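Fuzzy tablecloths on a craft table — does anybody really like these?

ikhsan_menon
05/02/2025

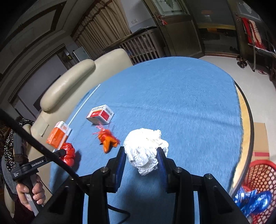
My sister swears by a fleecy cloth on the table where she wraps small gifts, and she has talked me into trying one. I have my doubts. It grabs at everything, and the crease from folding is still there after 2 passes with the iron. Mine is light blue, on a round table, and I've got two little cartons on it, a glossy red bundle and a crumpled wad of white paper that should be in the trash by now. She says the cloth stops things from rolling off. I say so does putting them in a box. Am I missing something?

Rerkwood
You're missing a lint roller. Fleece sheds on tape. Every strip I put down near mine picks up fuzz and then won't stick to the carton.

zahira.h
Disagree with Rerkwood. Cheap fleece sheds. Wash it 6 times with no softener and it quits. I've used the same one since last May and my tape is fine.

Rerkwood
Six washes before I can use a tablecloth? No thanks.

Iveta V
What's the orange thing with the red crinkly top and the thin strands coming off it? If those strands are loose fiber of any kind, that's what I'd worry about on fleece. They'll work their way into the pile and you'll be picking them out with tweezers.

ikhsan_menon
Something my sister left. I haven't touched it. And yes, I've already pulled pink threads out of the cloth — not a fan.

kamarul_L
I'll defend the cloth a little. On bare wood my small stuff slides every time somebody bumps the table. With fleece it stays put. But I wouldn't cut on it, and I wouldn't iron it hot either, you'll flatten the pile and the crease will still be there. Hang it in the bathroom while you shower.

ikhsan_menon
Tried steam. The crease won.

zahira.h
For how long, though? Mine took a whole evening.

Nadhirah T
Felt. Just buy felt. It lies flat, it doesn't slide and you can cut a circle to fit.

Rerkwood
Felt sheds too.

Nadhirah T
Mine doesn't.

ikhsan_menon
OK, I'll wash it twice, which is my limit, and if the tape still comes up fuzzy she can have it back.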